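Cat Care Wing, Automated Litter Station: Walkthrough Checklist with Comments 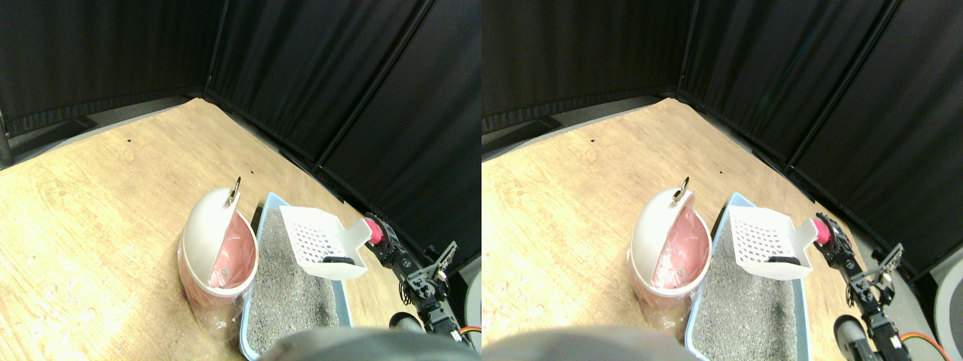 Drudgate, June 16, 2021

Completed by: Toshiko Iwasaki
Reviewed by: Shinji Chiba
Area: Curtained bay, scooping station
Reason for check: First month of arm-assisted scooping at the Dedow boarding house

1. Floor and surroundings

Wood floor free of spilled litter before start of shift: OK
Floor surface sound: OK. Some scuffs. Not a trip problem, recheck next round.
Curtains hang clear of the arm's reach: OK at rest. At full reach to the left I want more room. Move the bay forward a hand's width.
Baseboard panel in place against curtain: OK

2. Bin

Liner fitted before the arm is switched on: OK, pink liner in.
Lid opened by staff, not by the arm: OK. Staff say they sometimes forget and then have to stop the cycle. Add to the start card.
Bag on outside of bin: Comment. The clear bag around the lower part is wrinkled and could catch on a shoe or a wheel. Take it off or tape it flat.
Bin stands next to the litter box: OK. Mark its spot on the floor so the evening shift puts it back the same way.

3. Litter box and scoop

Box seated and does not slide when pushed by hand: OK
Scoop slots and handle free of cracks: OK
Gripper holds scoop without slipping, 9 passes: 7 good, the other passes needed a regrip. Jumel to look at finger pads.
Spare scoop at station: NO. Ordered.

4. Arm and cabling

Stop button reachable from where the attendant stands: OK
Stop button tested: OK, arm held position.
Orange cable clear of the walking path: Needs work. It curls loose on the right side. Clip it down.
Wheels checked before start: OK
Attendant's sleeves and lanyards secured: OK for two people, one reminded.

5. People and workload

Shinji asked for this section and it should stay on the form.

Attendants used to scoop every box by hand, bent over, at the start and end of each shift. Now one person brings the boxes to the bay and watches. Back complaints in the log are down from 4 to 3 compared with the month before. That is too small a change to say anything from. What people do report is sore feet from standing still, so there should be a stool outside the arm's reach.

Some of the newer staff miss the chance to look at the litter closely. Scooping is how we notice a cat that is not passing urine or has loose stool. With the arm doing it, the attendant has to look in on purpose and write it down. Two entries were blank this month. I do not want that to become normal.

Hours have not been cut. The time saved goes to brushing and to the phone desk, and not everyone is happy about the phone desk. Shinji will raise it with Tsai, who does the schedule.

Attendants trained to run the station: all day staff, evening staff not finished
Attendants trained to clear a jam: Incomplete. Do not clear a jam alone until signed off.
Observation sheet filled in for each box: NO, see above.

6. To do before next check

Clip cable (Iwasaki)
Remove or tape outer bag (evening shift)
Finger pads (Jumel)
Stool (Chiba)
Start card reprinted with lid step and observation step

Result: Station may stay in use during the day shift. Evening use on hold until training is signed.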